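Sorting Bench Notebook
Section: Brick sorting by color
Entry for February, begun 9:40 a.m.
Entered by: Dorothy Cropper
Read by: Hadi Daher

Purpose of the entry

To record the present arrangement of the bins and loose bricks at the white table, and to settle the working rules for sorting by color before the Vostar stock is brought over from storage. The previous entry left three points open: the place of the bins, the treatment of slope bricks, and the condition of the table surface.

Arrangement of the bins

The bins stand in a row along the back of the table, open side up. Black bins and white bins are both in use. Hadi Daher asked whether they should be moved to the left wall to free the back edge. I have decided against it for the present. The back row leaves the center clear for the bricks, and a person reaching from the front does not have to cross the pile twice.
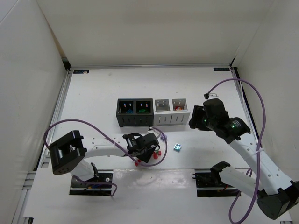 Bins in a row at the back; blue piece in the left black bin, green in the right.

Bins are assigned by color alone. Shape is disregarded at this stage. The Rudd procedure sorts by shape first and then by color, and we followed it through January. It produced a large number of part-filled containers and a good deal of second handling. The change to color first was agreed with Hadi and is to stand for the remainder of the month.

Stock on hand

The full stock under the Prerari label is 240 bricks, held in the cabinet in closed bags. Only a small handful is put out at one time. Anyone wishing to work with a larger quantity should enter it here beforehand, with initials.

Bags are to be closed again as soon as the handful has been taken out. Two were left open last week and their contents had to be checked against the list.

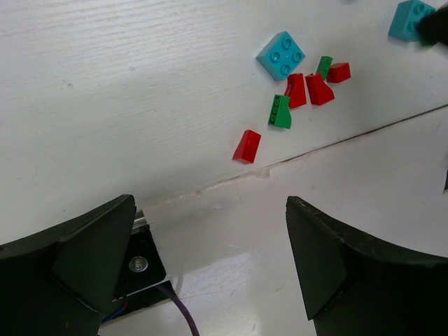
The treatment of slope bricks has caused more disagreement than it deserves. A slope is to be sorted by its color exactly as a plain brick would be, whatever face it happens to be resting on. Red is the color in which the question will come up most often, as the red pieces include slopes as well as plain rectangular bricks, and a green slope can stand so that its studs show at the side. The light cyan bricks are to be entered as blue. We do not have enough of them to justify a separate heading, and Hadi's earlier sheet, which lists them as "aqua," should be corrected when it is next copied out.

Condition of the table

The seam in the tabletop has a slightly chipped stretch with pale flecks beside it. It is to be brushed before each session with the soft brush from the drawer. No scraper is to be used. I have written to Drarkeck to ask whether a filler can be supplied in matching white, and whether it will bear light wiping. No reply as of this entry. 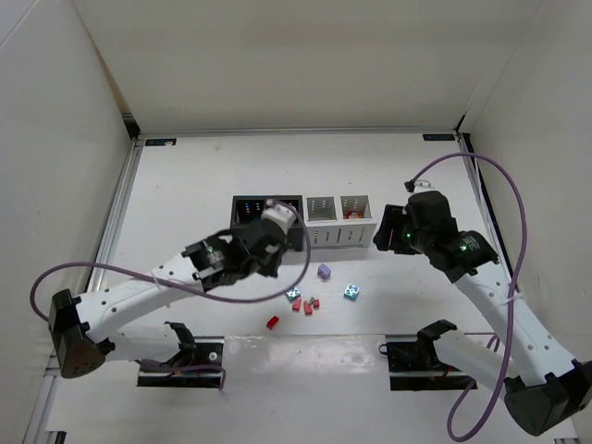 Wiping is done with a dry cloth only. If a mark does not come off, note its position in this book and leave it. The cleaning spray kept by the sink is intended for the floor and is not to be brought to the table.

Timed sorting

Hadi proposes a series of 100 timed sorts, in 4 blocks, with a pause after each block to return the bricks to the center. I have no objection to the number. I have asked that the bricks be scattered afresh each time and not set out by hand in groups, and that any piece dropped outside a bin be entered as dropped, even where it is picked up at once.
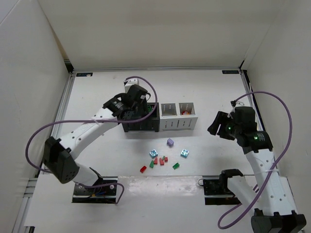 The bins are to be emptied fully before a new block begins. Pieces left in the corners have already spoiled one count, and the slotted sides make a small brick easy to overlook when the bin is viewed from the front. Tip the bin and look inside.

Outstanding

Reply from Drarkeck on the filler.
Correction of the color sheet (Hadi).
Six spare closed bags to be requested from stores.
Decision on whether the Vostar stock is mixed with Prerari or kept apart. I favor keeping it apart until the timed series is complete.

Entry closed 11:15 a.m. D.C.

Added by H. Daher, 2:30 p.m.: Color sheet corrected and the old copy withdrawn. Bags requested. I would still like the left wall position tried once for the bins, after the series.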